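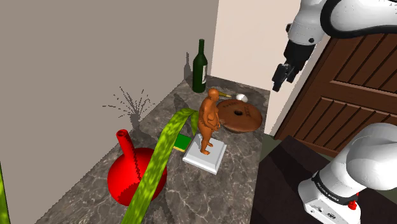
Source: simulation render, Stavthorpe kitchen set. V. Panicker

March, notebook 11

Went through the Isska cell rules with Marthinus Mokgethi before he starts logging runs on his own. Writing down what we settled so Hindden can use the same list.

Parking. Arm is parked with the gripper open, empty and higher than the tallest object on the counter. On this set the tallest object is the wine bottle. Old rule said 60 mm over the target, which does nothing for you if the target is the egg and the path home crosses a bottle neck.

Start check. Look at the counter from both side views before enabling motion. One view hides too much: the cake-shaped disc covers part of the figurine's plinth from one side, and the figurine covers part of the disc from the other. 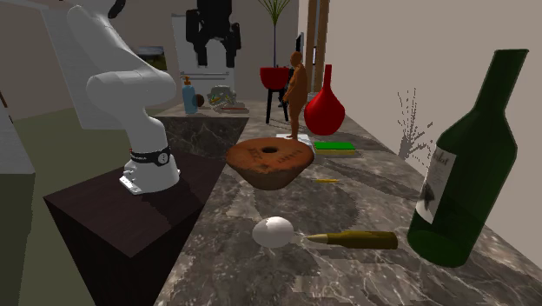 Approach and speed

Come down vertical over the gap between objects, fingers open, then move sideways. Limit is 5 mm/s once a fingertip is below the top of any neighbor. Marthinus asked if the limit matters in sim. We keep it the same as on hardware so the logs can be compared.

Wrist view stays on for the whole descent. Write the disc number in the log before closing the fingers.
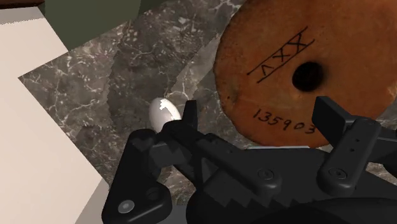
Wrist view, fingers open between egg and disc no. 135903.

Force cap for the egg is still open. Marar wants a separate line for fragile items. Rerun case 195 with the new parking height first, then send the list to Hindden.

V.P.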